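Water Use in Student Housing in Havarlow
Project report, Introduction to Environmental Studies
Author: Dinesh Joshi

1. Why I chose this subject

When I came to Havarlow to study, I was surprised that the rent includes the water. In my home town every family pays for each cubic meter, and people talk about the water bill at dinner. In the Wurnden student house the residents never see a bill. I wanted to learn if this changes how people use water, and if a small amount of information can change it back.

My question for this project was: do students in shared housing know how much water they use, and are they willing to use less when they know it?

2. The place

Wurnden is a student house with two buildings, north and south. It stands on the hill behind the old Dursun paper mill. Each floor shares one kitchen and two bathrooms, and the laundry room is in the basement of the north building. The house was built before the students had their own meters, so there is only one main meter for both buildings. This was a big limit for my work, and I will return to it in section 6.

The water in Havarlow comes from the Bituden reservoir. In dry summers the level goes down and the town asks people not to water their gardens. Most of the students are away in these months, and many of them have never heard about the request.

3. Method

I used three methods. First, I read the main meter every evening at 8 during November. The housing office gave me permission and showed me how to open the cover. Second, I put a paper questionnaire in every mailbox. I gave out 300 forms and received 100 back. Third, I made interviews with eight residents, in their kitchens, and each one took half an hour. I wrote notes by hand and did not record the voices.

In the middle of the month I put posters on the kitchen doors. The poster showed the daily reading from the main meter as a simple line, and I added a new point each morning. I wanted to see if the line would go down after people started to look at it.

4. Results from the questionnaire

The first question asked people to guess how many liters one person uses in a day. The guesses were very different from each other. Many students wrote a number that would be enough only for drinking and washing the hands. A few wrote numbers that were much too high. Only a small part of the answers were near the value we learned in class.

The second question asked which activity uses the most water at home. Most people answered the shower. The toilet was forgotten by almost everyone, and some students told me in the interviews that they never think of it as "using water" at all. Laundry came second. In the interviews I heard two opposite habits. Some people wait until they have a full load, and others wash a few things whenever they need them, for example a sports shirt for the next morning.

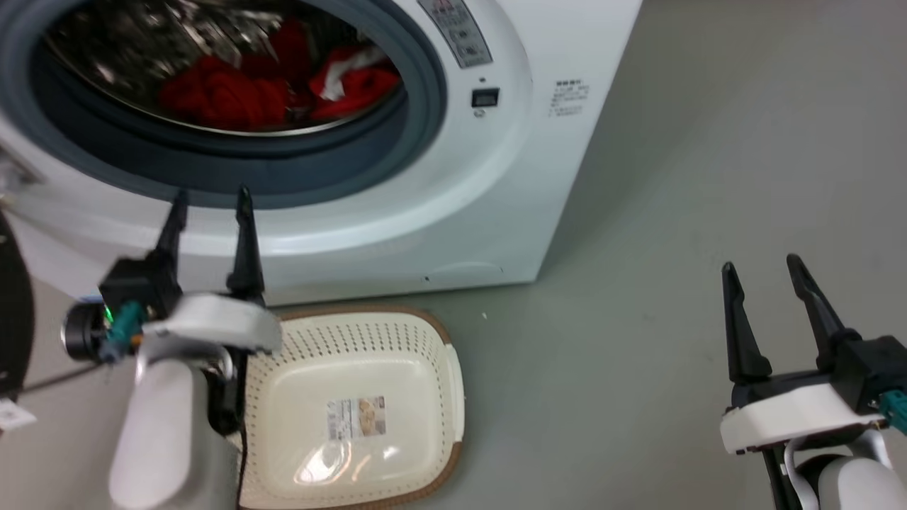 Figure 1. Red and white laundry in the drum of a front-loading machine.

The students who wash small loads gave me a practical reason – they do not own many clothes. One of them has a job in a restaurant and needs a clean shirt for each shift. I think it is not fair to call this waste. She suggested that neighbors could share a load, but two other people said they would not feel comfortable with it.

5. Results from the meter

Over the whole month the main meter counted 2453 cubic meters. The days before an exam were lower than I expected, and the evenings after sports events were higher. After I put up the posters the line went down a little for some days, and then it returned almost to the old level. I cannot say that the posters caused the change, as many students also travel home in the second half of the month.

6. Problems and limits

One meter for two buildings is not enough to see who uses the water. The people who returned my form are maybe more interested in the subject than the others. My English questions were also not always clear. The word "load" was understood by some readers as the weight of the clothes, and I had to remove these answers.

7. Suggestions

I would ask the housing office to install one meter per floor. This costs money, but then a poster could show each floor its own line. I also suggest to include the usual water use in the welcome letter, together with a short text about the Bituden reservoir. If another student wants to continue this project, my meter readings and the empty questionnaire are in the department folder.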